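24 July 2022

Glove leather, drying test, second round

Went back to the Karby batch today. 53 swatches in total, all cut from the same side, 9 of them set aside as controls. Saddle soap on half, plain water on the rest. The Heitmann oil goes on tomorrow -- two coats, thin.

Swatches near the window have stiffened more than the ones on the rack. Need to move them all to one shelf before weighing again. Scale was reading 2 grams high this morning, so I zeroed it with the 500 gram weight and redid the first row.

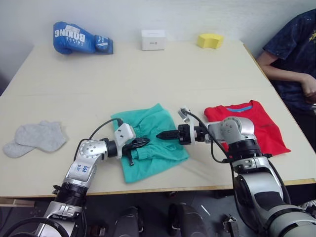

Still to do

Write to Pradeneck about the lining foam. Their last sheet gave no density.
Check the cuff stitching on the returned pairs. Thread is pulling at the thumb seam on several.
Order more blotting paper -- the Morkelora kind, the other sheds lint.
Repeat the whole run in November when the heating is on.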